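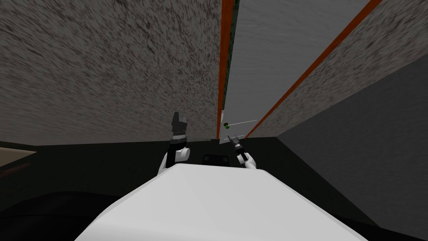

Tuesday, March 5, 2002. Full pads for the first time since the thaw, and the new blocking sled finally got hit by people who meant it! Kornél had the spring pack bolted back on by lunch and we rolled it out to the Pomska field for the afternoon session. Before I get to numbers, one thing on the indoor room, as Vichien asked me again what we want for the film backdrop: a rough mottled gray like the wall in the render, with an orange strip running down its right side, would suit me fine. The speckle gives the eye something to hold on to when a lineman comes across it, and the orange is an easy vertical to check pad level and lean against. Plain light gray washes out next to our practice jerseys. OK, on to the sled.

Setup today: five-man sled, old skids, new springs on pads 1, 3 and 5, last year's springs on 2 and 4. Ekkachai ran the line through it in the usual order, starting from a three-point stance, on his whistle. We did 40 reps with the full five and then 23 singles on pad 3 only, so I could get a clean look at the recoil.

What I saw: the new springs come back much slower than the old ones, and I love it. With the old set a guy who pops high gets thrown back and learns to brace for the bounce, so he stops his feet. With the new set he has time to get his second step down. Nattawut was the clearest case. First ten or so he was still waiting for the kick and standing up into it, then he got it, and from there his hips stayed under him and he drove the thing clean through the hash. Best I have seen him move since he came over from Suksawat.

The mixed setup is no good though. Pads 2 and 4 return early, the guards get knocked off before the center and tackles are done, and the whole sled slews left. Ekkachai thought it was the ground. We turned it around and went the other way and it still slewed left, so I am calling it springs plus a bent skid. Kornél put a straightedge on the left skid after practice and there is a bow in it, not huge. He says he can take it out cold. I would like it heated and done properly but we don't have the torch until Grondudach sends it back.

Load cell on pad 3: got good traces for the first part of the singles, then it started drifting up between hits. Peak on the last good one was 136 on the display, which is in whatever units Mayuree set it to in the fall – Mayuree, please write it on the case this time. After the drift started I kept logging anyway. Don't use anything after rep 30 on the running count for that pad until we zero it again. My guess is the cable, it was getting pinched under the pad bracket each time the sled rocked back. Moved it to the outside with two zip ties. Ugly, but it has slack now.

Pad covers: vinyl on pad 5 is splitting along the bottom seam. Taped. The foam behind it is fine. If the order from Brisudine comes with the wider flap we should do all five together and keep the old covers for the JV sled.

Talked to Ekkachai afterward about the double-team drill. He wants to be able to lock out three pads and leave two live so the guard and tackle can work a real combo on it. I think this is a great idea and I'm annoyed I didn't think of it. A pin through the arm behind the spring cup would do it, there is already a hole there on the bottom side. Kornél sketched it on the back of the practice script, sketch is clipped in here – don't throw it out, the script on the other side is old anyway.

Running backs coach walked by and asked if we could build him something for the gauntlet. Told him after the sled. He said that is what I told him last year. Fair.

To do:
- springs on 2 and 4, same as the others, set preload to match
- left skid
- zero the load cell, check the cable for a nick near the connector
- pins for lockout, make six, somebody will lose one
- ask Mayuree about the units

Want all of it in before spring ball opens in April. If the skid comes out straight I want to run the same 40 again with the same group in the same order, so please nobody swap guys around on me.

Later, same night: Kornél went ahead and pressed the skid. Looks good to me. We haven't had it on grass yet.

2 comments
Share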